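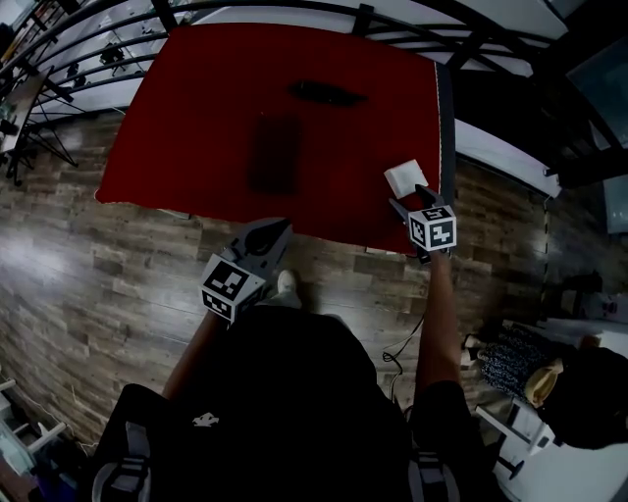
布还是应该按尺卖

Clemness 的老城区里，原来有三家可以零剪布料的店，现在剩一家。这家店叫 Pimer，在 Padilla 街靠近河的那一头，门面窄，进去以后很深。我上个月去买一块做桌布的料子，店里只有我一个顾客，店员把布从架子上抽下来，在台面上翻了几翻，量好，剪口，撕开，叠起来装袋，前后没有几分钟。走的时候我问店里还续不续租，对方说看六月的情况。

回来以后我一直在想这件事。我的看法很简单：一座城市里应该有能按尺买布的地方，这种地方少了，住在这里的人会吃亏，而且吃的亏比多数人以为的要大。下面说说理由，也说说我不同意的几种意见。

先说成品。现在要一块桌布、一副窗帘、一个靠垫套，绝大多数人的做法是上网买现成的。成品有尺寸，尺寸是厂家定的。我家的餐桌是长辈留下来的，长 146 厘米，宽度也不合常规，市面上的桌布要么短得只能盖住桌面，要么长得坐下来会压在腿底下。我买过两次成品，一次退了，一次凑合用了两年，每天吃饭都要把垂下来的那一截往里掖。后来去剪布，自己锁边，四面垂下来一样长，这个问题就再也没有出现过。

窗帘更明显。老房子的窗户没有两扇是一样的。我住的这栋楼，同一层同一朝向的窗，宽度能差出一个手掌。成品窗帘按几档宽度出货，碰上中间的尺寸，只能买大一号，多出来的布堆在两边，挡光，也积灰。有人说可以定做。定做当然可以，Jullis 就接这种单，上门量，两周后来装，做得也好。可是定做的价格里，布只占一小部分，其余是人工、上门、运输和等待。一个厨房的小窗，为了挡住下午的太阳，花这个钱，许多家庭是舍不得的。舍不得，就用报纸糊，用旧床单夹，或者干脆晒着。

零剪的布正好在这两者中间。它比定做便宜，比成品合用，代价是买的人要自己动一点手。这个中间位置现在正在消失，剩下的是两头：很便宜但不合适的，和很合适但很贵的。我觉得这对收入一般的人最不利。有钱的人去定做，不在乎的人买成品，那些既在乎又要算账的人，原来靠的就是布店。

再说质量。布是要用手摸的东西。屏幕上的红色和手里的红色常常不是一个红色，这个大家都吃过亏，不必多讲。厚薄、垂不垂、起不起皱、扎不扎皮肤，这些在网页上只有几个词：柔软，亲肤，有质感。每一家都这么写，写了等于没写。在店里，你把布角捏在两个指头之间搓一下，再攥成一团松开，看它几秒钟能回到什么样子，心里就有数了。经纬密不密，对着门口的光举起来看一眼就知道。这些办法是我母亲教的，她是外婆教的，一点也不难，前提是得有一家店让你去搓、去攥、去举。

现在年轻一些的人不太会看布，常常有人说他们不讲究。我不同意这个说法。他们挑手机壳、挑椅子、挑咖啡豆，讲究得很。他们不会看布，是因为没有看布的机会。一个人长到三十岁，身上穿的、床上铺的全都是从塑料袋里拿出来的成品，怎么可能知道斜纹和平纹洗过以后有什么差别。这种知识没法从说明书上得来，要有人带着去店里，看大人问什么，摸什么，嫌什么。

接下来说修补。这一点我最看重。

一件东西坏了，要修就得有料。衬衫的领子磨破了，可以翻过来再上一遍；裤兜漏了，要一块结实的口袋布；沙发扶手上的面料先破，别处都还好好的，补两块就能再坐几年。这些修补用的料都很少，有时只要一条。网上当然也卖布，但是起卖量常常是一米，再加上运费，为了一个口袋去买一米布，多数人算一算就把裤子扔了。Pimer 的柜台底下有一个抽屉，里面全是剪剩下的零头，按大小分开放，最小的 6 块钱一份。我家好几条裤子的口袋都是从那个抽屉里出来的。

城里这几年一直在讲减少垃圾，讲旧衣回收，路口也放了回收箱。这些我都赞成。但是把衣服投进箱子，是它寿命结束以后的事。让它多穿两年，需要的是针线、扣子、拉链和一小块颜色差不多的布，而这些东西正越来越难在步行能到的地方买到。我认为在这个问题上，管事的人把顺序弄反了。一年给回收箱的清运付多少钱，我不清楚，总归是付的；对一家还在卖针线零布的店，租金到期该涨多少就涨多少，没有人过问。

有人会讲，这是生意，生意做不下去就该关，别人没有义务养着它。这个意见我认真想过。布店的生意确实难做。布占地方，一匹布竖在那里，可能两年才卖完；颜色要备得全，备得全就压钱；顾客问得多，买得少，剪一次布要花的时间跟卖一件成品差不多，收的钱却少得多。用每平方米的营业额去算，它一定比不过隔壁卖奶茶的。我不否认这些。

可是我们并没有用这个标准去要求一切东西。菜市场的摊位费是有控制的，老城区的修鞋摊在街边有固定的位置，只交很少的钱，公共图书馆当然更不赚钱。大家接受这些，因为知道没有它们，日子会不方便，而且这种不方便很难在别处补回来。我觉得布店应当放在这个类别里来考虑。不需要给补贴，也不必挂什么牌子，老城区有不少铺面是公家的，租约写长一些，涨幅写明白一些，就够一家这样的店安心进货了。一家店如果不知道下半年在不在，它就不敢进冬天的料子；架子空了，来的人就更少。Pimer 靠里的那一排架子已经空了一段，我看就是这个原因。

还有一种意见，说现在没有人会做针线了，有布也没有用。这话有一半对。会做整件衣服的人确实少了，家里有缝纫机的也少了。但是给一块桌布锁边，给窗帘缝一条穿杆的通道，用不着什么手艺，手缝也能完成，一个晚上的事情。连这个都不愿意做的人，也可以买一卷熨烫的黏合带，熨斗压过去就行，洗的次数多了会开，开了再压一次。我头一回做桌布，针脚歪得厉害，铺上以后从来没有客人看出来，因为人家来是吃饭的。

真正拦住人的，多半是不知道从哪里开始。买几尺，缩水要留多少，什么料子配什么针，这些问题在布店里开口就能问到。我第一次买的时候，店员问我桌子多大，问我垂多长，问我是天天用还是过节用，然后告诉我这块料子头一次洗会缩，要先下水再裁。我要是在网上下单，多半是先裁好缝好，洗一次，短一截，然后认定自己不是做这个的材料，从此再也不碰。一句话的提醒，能决定一个人以后做不做这件事。

说到这里，应该讲讲布店自己的问题，因为关门也不全是租金的责任。

第一是价格不标清楚。许多老布店的布卷上没有价签，要一匹一匹地问。熟客不在意，生客问到第三匹就不好意思了，觉得再不买说不过去，于是下次不来。这个毛病改起来没有成本，一张纸片一个夹子。第二是单位混乱，有的说尺，有的说米，有的料子按幅宽算，有的按重量算，同一家店里能有三种算法。我支持按尺卖，是支持零剪，标价写成米还是写成尺都可以，只要全店统一。第三是营业时间。上班的人下班赶过去，店已经关了，能去的只有周末，而 Padilla 街的店很多星期天不开。Pimer 去年开始星期天上午开门，我去的那几次，店里的人比平时多。可见不是没有人要买，是要买的人平时来不了。

第四是成分。现在混纺太多，摸上去像棉，洗两次就起球。好的店员会主动说明，差一点的店含糊过去，只说“这个卖得好”。卖得好跟适不适合做床单是两回事。成品上至少还缝着一个标签，写着含棉多少，零剪的布剪下来就什么都没有了。我建议所有的布店都在卷轴上把成分写出来，顾客要的话，抄在小票背面。这件事对店也有好处，因为顾客会为看得见的东西多付一点钱，对说不清楚的东西只会往下还价。

我自己算过一次账，写出来给大家参考。上次那块桌布的料子花了 101 元，线是家里有的，缝的时候听着广播，没有觉得占了时间。同样大小的成品，便宜的 48 元，面料薄，花是印上去的，背面发白；料子相当的成品，价格要高出一截，尺寸仍然不对。所以自己做并不是最省钱的办法，谁要是为了省钱去剪布，可能会失望。它的好处在别的地方：尺寸合适，料子是自己挑的，剩下的边角缝了两个杯垫和一个装筷子的袋子，哪天桌布烫了一个洞，还有同一匹布可以补。

我也知道，布店多半不会因为一篇文章就留下来。愿意去的人，可以趁它还在的时候去一趟，不一定要买大件。家里哪块帘子短了，哪个枕套的拉链坏了，带着尺寸去，带一小块旧布去对颜色。去之前把尺寸量两遍，写在纸上，不要凭记忆，我吃过凭记忆的亏，差了一个指节，最后只好在边上另接一条。接的那一条颜色稍深，现在看惯了。

对管铺面的人，我想提的只有租约那一条。三年一签，涨幅事先写进合同，到期前半年给答复。这几项别的城市在菜市场里早就做了，没有什么技术上的困难。Padilla 街那一段要整修路面，听说已经定了，施工期间店门口会围起来，零售的店怕的就是这个。围挡留不留口子，留多宽，布匹能不能推车进去，希望有人在开工之前去各家店里问一遍。

桌布的料子我还想再剪一块，换着洗。那匹布架子上剩得不多，我打算这个星期天上午过去。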